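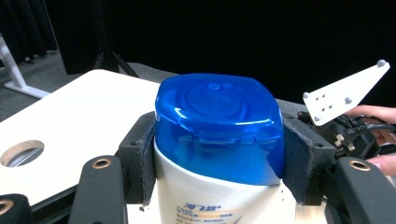
Moldale Packaging Testing is a contract laboratory in Prolville that measures how household containers open, close and leak. Most of our work concerns flip-top closures on bottles for personal care products, such as a translucent blue cap on a white bottle body. With a translucent cap, the seam and the molded rings can be inspected without cutting the part.

## What we test

We run opening force, hinge fatigue, torque and drop tests. The standard hinge cycle is 300 openings at a fixed rate. Samples are held at room temperature for two days before testing.

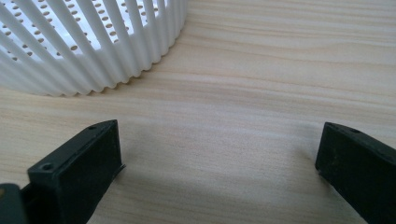 Leak tests are run separately, on filled samples stored upright and then inverted. Results are reported per sample – we do not issue averages alone.

## Sample intake

Samples are received at our Alvarado Street dock. In the last reporting year we logged 1,036 sample lots from 212 clients.

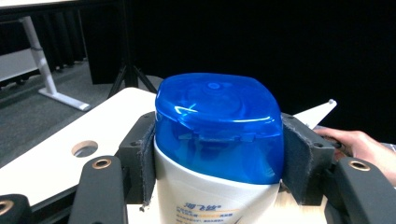
**Do you accept closures without the matching bottle?**

Torque and leak tests need both parts. Hinge fatigue can be run on the closure alone, mounted in a fixture.

## Location and equipment

The laboratory moved from Grodbridge to its present building in January. The fatigue rigs were recalibrated after the move, and certificates are sent on request. 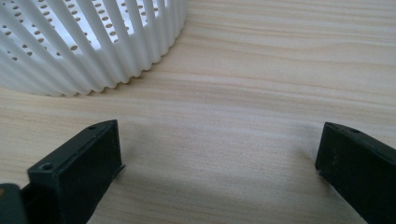
*Page maintained by the Laboratory Manager, Moldale Packaging Testing*

Quotes are prepared from a drawing or one physical sample. Tested parts are kept for 2 months, then recycled unless the client asks for their return.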